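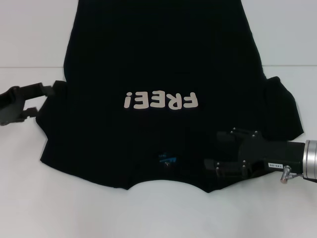

About us

Hi, I'm Rhona Gunn, and Corkiteo is my little alterations and mending shop on Morrison Street. If you've got a coat with a dead zipper or a wedding dress that fit last July, you're my kind of person.

I learned to sew from my aunt, who ran up costumes for the Flernodberg Players and never owned a pattern she didn't scribble all over. I was hemming choir robes by the time I was 11 (badly, and I'm sorry, altos). After school I went off and worked in an insurance office for 7 years, fixing everybody's pants on my lunch break, until a woman in accounts told me I should be charging her. So I did! She still comes in.

The shop opened with one secondhand machine, a Zusach that weighs as much as a calf and makes a noise like one. It still does all the heavy denim. There are four of us now, plus a proper steam press and a wall of thread I'm far too proud of.

What do we do all day? Mostly hems, if I'm telling the truth. Jeans, curtains, bridesmaids. We take in waists and let them out again, no questions asked. We patch elbows, replace linings, swap out zippers and darn sweaters, and we love a moth hole more than is probably healthy. T-shirts too — people laugh when they bring in an old tee, but if you've worn it to every ball game since college then of course it's worth fixing.

Last year we mended 687 pieces. I know because I write every one in the green book by the register, with the date it came in and what was wrong with it. "Dog" is a very popular entry.

We also do cushion covers and small upholstery repairs, mainly popped seams and worn piping. Full reupholstery is a bigger job than we have room for, so I'll send you to someone good.

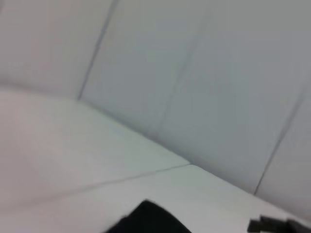
Pale gray padding and its seams, close up.

A few things folks ask me. Please wash your clothes before you drop them off! Bring the shoes you'll be wearing if it's a dress or suit hem, because half an inch makes a big difference. Simple jobs take a week, formal wear takes longer, and prom season takes as long as it takes — come early. I'll always give you a price before I pick up the scissors, and if a repair is going to cost more than you'd want to spend, I'll say so.

You don't need an appointment unless it's a fitting. We open at 10 in the morning and close at 5:30, though if the light's on and you knock I'll usually come to the door. There's parking behind the bakery, and the entrance is the blue door, up two steps. Call ahead if the steps are a problem and I'll come down to you.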